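Office Machines Corner: the folder has landed

After two winters of hand-folding the December mailing, we have bought a machine to do it. It is a Mandudeck desktop paper folder, it sits by the franking table, and it has already eaten one copy of the fire procedure.

The old arrangement was a ruler, a thumb and whoever had been slow to leave the room. Last year that came to 3000 letters, most of them folded in thirds and a fair few in what I can only call optimistic quarters. Rathnayake, who sell us our toner, lent us a trial model in the autumn, and we got through 800 sheets before anyone thought to ask the price.

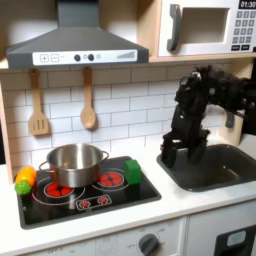

The toy kitchen, microwave at 01:30.

Now for the practical side. The feed tray takes ordinary copier paper without complaint. It will not take anything stapled, and it will not take anything that used to be stapled and still has a bit of staple in it. Fan the stack first, square it up on the desk, and put it in face down with the letterhead towards you. If the first sheet comes out crooked, the side guides are loose. If the second comes out crooked as well, you have put the guides on the wrong notches, and the chart is taped inside the lid.

There are settings for a letter fold, a half fold and a zigzag. There is also a fourth setting, marked with a symbol like a collapsed tent, which the manual covers in a single sentence about "special applications". Please leave it alone until the service visit.

Glossy stock is a matter of opinion. The brochure says yes. The Fisia price list, all 236 copies of it, said no, and came out with a grey stripe down the middle that the sales team have decided to call a design feature. For anything shiny, slow the rollers right down and run five sheets as a test.

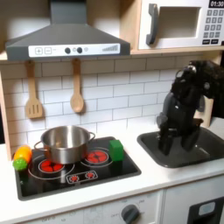

Josée Fehr

Jams: switch off, lift the lid, turn the green wheel away from you and pull the paper out in the direction it was going. Pulling it back the other way feels quicker and tears it into strips, which then have to be fished out with the long tweezers. The long tweezers live in the drawer under the laminator. They were there this morning, anyway.

The Trendumano envelopes are still a shade too narrow for the default letter fold. Move the lower stop in by one mark and they go in nicely. We have 372 left in the cupboard, and the next order will be the wider sort.

Bookings are on the sheet by the door, in half-hour slots, and the machine goes off at the wall at six.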